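Havgate Valve Controls
Progress report to the Stemia Fund, second reporting period
Prepared by Gilang Saragih
23rd September

Work package 2: pressure relief controller

The controller regulates closing speed on pneumatic knife gate valves in powder handling lines. Work in this period covered the revised pilot block, the timer board and the endurance test at the Kurkitine site.

Pilot block. The exhaust port has been moved to the underside of the block and the internal drilling shortened. Supply pressure remains 6 bar. The check valve seat is now a separate insert, which can be changed without removing the block from the rail. Drawings were released in July.

Timer board. Delay on open and delay on close are set separately. The fault relay drops out on loss of supply as well as on timeout. An error in the restart sequence, whereby the close delay was skipped after a short power cut, was found on the bench and corrected in the firmware. Units already at Kurkitine have been updated.

Endurance test. Two blocks are on test. Block A has completed 1,042 hours without a change in closing time. Block B was stopped at 688 hours with a slow leak past the spool seal. The seal was found to be nicked on one side, and the bore chamfer has been increased on all later parts. Block B was rebuilt and its count restarted from zero.

Parts supply. Hennessy delivered the first batch of over 50 coils. The connector thread on several was out of tolerance and these were returned. Replacements are expected before the next report and do not hold up assembly.

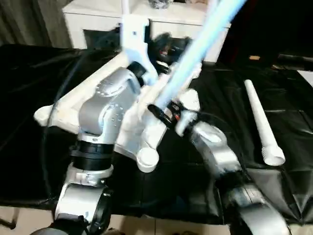 Fig. 1. White PVC pipe assembly held between two arms over black sheeting.

Spending is within the approved budget for the period. The underspend on travel has been carried forward to certification.

Next period: complete the endurance test on the rebuilt block, submit the enclosure for ingress testing, and issue the draft installation manual. One decision is requested from the Fund, namely approval to move the certification milestone to the end of the next period. The test house cannot take the enclosure sooner.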